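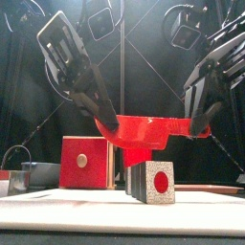

stanenby_steve
OK so budget time again and I need a sanity check from people who've bought two-arm setups. We have 4000 left to spend before the end of August and my boss wants it all to go on a second pair of grippers. I'd put most of it into spares and cables. Our tasks are light stuff, like the red dustpan there with one gripper on each end, and for a load like that the stock parallel jaws are fine. What wears out on us is fingers. Buvum wants 286 for a set and I've been through more of them than I'd like to admit. Am I nuts?

poonfan
Not nuts at all! We did the shiny hardware thing first and then sat for weeks waiting on a cable (a cable!!). Buy the fingers. Dedotham has a set for 219, by the way, and they fit ours fine after a little filing.

Chun-hung Chang
I'd go the other way, sorry. A complete second pair means you swap the whole unit and keep running, and you fix the bad one when you have time. Fingers are cheap until you count the hours somebody spends changing them at the bench.

stanenby_steve
Chun-hung, it takes me ten minutes to change a set. And what do I do when a cable goes? The one under my right gripper just hangs there, and I'd bet on that going before any motor does.

Chun-hung Chang
Then tie it up, that costs nothing. Still voting for the grippers.

Cheuk-hei Wu
Can I ask what you two are paying for shipping? I got quoted roughly 100 for a box of fingers I could carry in my coat pocket. If it's like that for you, put everything on one order and split the money - one spare gripper, a few sets of fingers, two cables. Also get the quote in writing before you show your boss, mine went up between the phone call and the invoice.

poonfan
Shipping was free for us but we picked up in person lol

stanenby_steve
One spare gripper instead of two, huh. I could probably sell that. Poonfan, which side did you have to file, the mounting end or the tips?

poonfan
Mounting end, just the corners. Go slow!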